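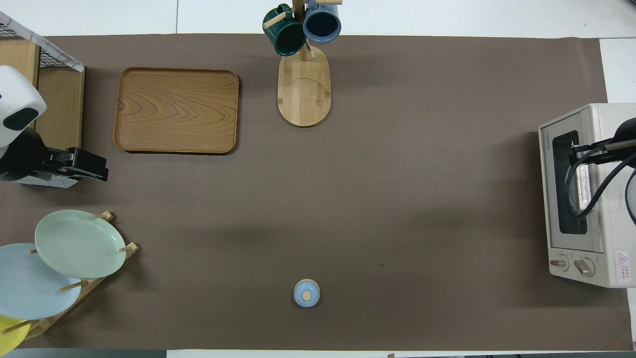 Review: Ravon two-arm kitchen station, after nine months in a staff canteen

I am the kitchen lead in the canteen of Fundalham, where we serve lunch to the people of the office and the warehouse. We got the Ravon in July. The seller, Lutden, asked me to write something for their page. I said I prefer to write it on my own and publish it where I like, so please read it as the opinion of one customer.

First, what it is for us. The Ravon is two arms on a counter, with a gripper on each arm. We use it in the small side kitchen, for the table service of the meeting rooms and for putting the dishes in order. The big lunch line is still done by hand and I do not see this changing soon.

Setting up

The technician from Lutden needed two days. The arms were standing quickly, but teaching the positions took long. Every item must have its place on the mat. If a colleague moves the plate rack by the width of a hand, the Ravon usually finds it again, but it becomes slow and careful, like a new employee on the first morning. We lost patience with this in the first weeks. Now we have a drawing on the wall which shows where everything goes, and it is much better.

I must also mention the noise. It is low, but it is a high tone, and one of my colleagues could not stand it. She changed to the morning shift for this reason. I did not expect such a problem when we ordered.

The work itself

Plates are its strong side. It takes a plate by the rim and puts it in the rack or takes it out, and in nine months it broke two. My people broke more than this in the same time, me included. Mugs on the tree are good when the handle looks to the correct side, and otherwise it tries again and again until somebody helps. 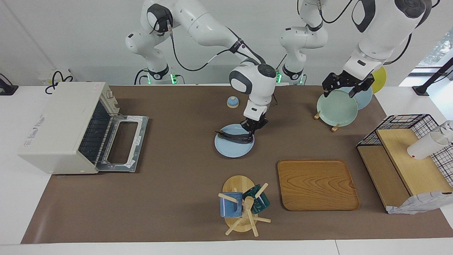 Food is more difficult. For the training we use toy food, because Lutden recommends it and because real fish is expensive to drop. The software learns from many repetitions, and for one new task we had to do 485 of them with a person guiding the arms. It is tiring work for the shoulders. The manual says nothing about this. I would ask Lutden to write it in the first chapter, together with advice to change the person every half hour.

Opening an oven door is possible, but I do not allow it with a hot oven when somebody is standing near. This is my rule, not the rule of the manual.

What it changed for the staff

Before it came, people were afraid for their hours. The management promised in writing that no contract would be cut in the first year, and until today they kept it. Still, when one colleague retired in the autumn, his place was not filled. You can say this is the machine or you can say this is the budget. In the kitchen everybody has their own opinion.

The hours with wet hands became fewer, and my own skin is thankful. But the breaks became different too. Before, two people dried and sorted the dishes together and talked. Now one person watches the Ravon and the other one is somewhere else. Kibet Nyaga, who has worked here longer than me, told me that he learned half of his job in those talks, and he asked where the new ones will learn it. I had no good answer. We now put two people at the station on Tuesdays and Thursdays, which the management does not love.

Some persons got new skills. Kibet can now teach a task alone, and he got a higher pay grade for it after I wrote three letters. If your company buys such a station, please settle the pay question before the delivery.

Costs and service

The service contract is $1,892 per quarter. The hotline answers in good time, but spare gripper fingers came after 34 days. For that period we worked with one arm. We compared it before buying with the offer from Biwott, which was cheaper, but their arms could not reach the back of our counter.

Would I buy it again? For the side kitchen yes, with more training days in the contract. For a kitchen with less than 65 meals a day I think it is too much machine and too much money.

Four stars of five.

Posted 2026-04-21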